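Tustport issues revised practice note for two-arm bench cells

Tustport has released a revised practice note on handling rules for two-arm robot cells that share one bench. The note takes effect in November and applies to simulated trials as well as physical ones. It replaces guidance that allowed each site to set its own limits.

Under the new text, only one arm may hold an object over the shared part of the table at any time. The other must wait with its gripper open and clear of all items. Speed of the waiting arm is limited to 200 mm per second, and any tool carried over a standing object must be logged with its release height.

"Most of the faults we reviewed came from the idle arm," said Shalini Rastogi, who edited the note. The review covered 558 logged runs submitted by Stiltura and Rampersad.

A simulated handling step: the right gripper holds a flashlight above the table near an upright framed board, and the left gripper is empty.
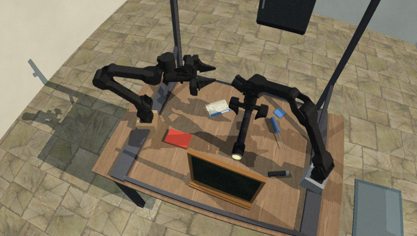
Changes for simulated trials

Simulated cells must now use the same mounting positions and rail layout as the physical bench they stand in for. Results may be cited in a safety file only if the object set is listed in full and the run has been repeated 200 times without a change of settings.

Gwion Prosser of Imosura said sites with existing files will have 6 months to resubmit. Files that mix old and new limits will be returned without review.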